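### 3.2 Surface finish and the visibility of residual dust

Reusable bins account for most of the short-term storage at the Hasstead depot, and their cleaning is scheduled by visual inspection. An inspector looks into the open bin, compares the base with a printed reference card and records a grade from 1 to 4. The method is cheap and quick. Its weakness is that the grade depends on the finish of the base and walls as well as on the amount of dust present, and earlier work on storage hygiene has tended to treat the two as one.

We therefore separated the inspection records by surface finish. The full set contained 3087 records, of which 1631 concerned bins with grey interiors. The remainder were white or blue and are treated in Section 3.3. Records with no legible grade were removed before this division was made, and bins with standing liquid were excluded under the rule given in Section 2.

Grey interiors present two separate difficulties. A mottled base hides fine dust of similar tone, so that light deposits are graded too low. Sloped walls change the angle at which overhead light is returned to the eye, and a deposit on the slope may look heavier or lighter than the same deposit on the flat. Where a bin also has a reflective inner panel, as in Figure 4, dark reflections along its lower edge can be read as soiling.

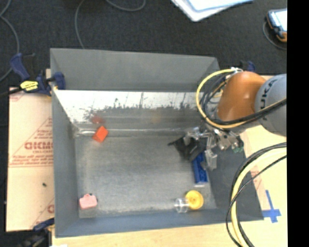 **Figure 4.** Open-topped grey bin with sloped walls, mottled base and reflective inner panel.

Grades given by two inspectors working apart were compared using weighted kappa. Agreement was good for the flat base and poor for the lower edge of reflective panels. Differences at that edge ran mostly in one direction: the less experienced inspector gave the higher grade. The Mitsotakis-Vlachou correction, which adjusts each grade for the tone of the surface, improved agreement on the base but had little effect on the panels — it takes no account of gloss.

A wipe test was carried out on 21 bins to provide a measure independent of appearance. White cloths of the Zoven type were drawn once along each wall and once across the base, then weighed. Cloth mass followed the visual grade closely on the base. On reflective panels the relation was weak, and several bins graded 3 gave cloths no heavier than those from bins graded 1.

Shadow was a further source of error. Bins inspected beneath shelving were graded higher than the same bins inspected in the open, by up to one full grade. A. Economou (Achilleas Economou, personal communication) reports a similar effect at the Puvuvia store, where the lamps are mounted lower. We have not corrected for shadow in the results that follow, but records made beneath shelving are marked in the tables.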